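How to Budget for a Set of Hand-Held Grippers (Before You Fall in Love With One) 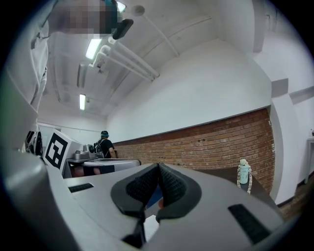

Step 1: Write down the job before the gear

I love this stage! Grab a notebook and write one plain sentence about what you want to have at the end. Ours at Tarbridge was "200 good recordings of small objects being picked up and put down, on a bench, by people who aren't engineers." It took us an afternoon to agree on it and it has saved us more money than any discount ever will.

Your sentence should name the objects, the number of recordings and who'll be holding the tool. If you can't fill in one of those, leave a blank and come back to it. Don't open a supplier's catalogue yet. (I know. I always do too.)

Step 2: Work out how many grippers you need

Start from people, then add spares. We had four operators, so we budgeted for four working units plus a box of parts, and that box has been worth every cent. Fingers and pads take all the wear, so price them separately and ask each supplier whether you can buy a single finger or only the full pair. The answers vary wildly.

Things to ask about on the gripper itself:

Can the finger pads be swapped without taking the body apart?
Are the print files for the body included, and may you modify them?
What does it weigh with everything mounted?
How wide does it open, and what's the smallest thing it can hold?
Which screws does it use, and can you get them at an ordinary hardware store?

A textured pad and a smooth one behave very differently on small plastic bits, so if the supplier offers both, order one set of each in your first batch. It's a cheap experiment and a really fun morning.

Step 3: Price the room as well

This is the line that goes missing from nearly every first budget I've been shown. You'll want solid tables, and enough of them that two people can work without bumping elbows. You'll want printed markers, and something rigid to stick them on. A plain white box does nicely. Paper taped straight to a wall curls at the corners and you'll be reprinting all winter.

Lighting deserves a proper look too. Go and stand in the room at the hour you plan to work. Ours was lovely at 10 in the morning and gloomy by 4, so a couple of lamps went on the list. Then do a slow lap and count power points, because extension leads and charging stations add up faster than you'd think.

Step 4: Get three quotes and make them match

Send the same list, in the same order, to everyone. We wrote to Jarnanano and Polishchuk and to a small workshop in Flernanbridge that does printed parts to order. The replies came back in completely different shapes: one included freight, one had freight as a footnote, and the workshop quoted per gram of plastic.

Put them all in one spreadsheet with these columns:

Unit price
Freight and duty
Lead time in days
Spare parts, priced individually
Warranty, and who pays the return postage

Lead time is the sneaky one. A part with a 62-day wait can hold up everything else, so colour those rows and order them first.

Step 5: Buy one and live with it

Please do this, even if the bulk price is tempting. Order a single unit, hand it to the people who'll be using it, and let them work with it for a few proper sessions. Our first tester had small hands and found the grip tiring well before the end of an hour. We padded the handle, tried again, and put the padding on the main order.

Keep a log with it. Ours was an exercise book on a string, with columns for what came loose, what broke and what annoyed people. The third column filled up first and was by far the most useful.

Step 6: Budget for the people

Operator time will very likely be your biggest cost, so treat it with the same care as the hardware. We planned in 60-minute blocks with a break after each, and counted setup and packing up as paid time. Add a training session at the start. Add a half-day for sorting and checking files at the end of each week too, plus the storage drives to put them on, and a second set of drives for the backup.

Step 7: Place the order

Split it in two if your supplier will let you. We ordered half our grippers in April and held the other half until the first ones had been unpacked, charged and used. Two small changes to the finger mounts went into the second batch at no extra charge, simply because we asked before the printing started.

Label every unit the day it arrives, body and charger both, and write the number in the log. Then clear a bench, put the kettle on and have a go with them!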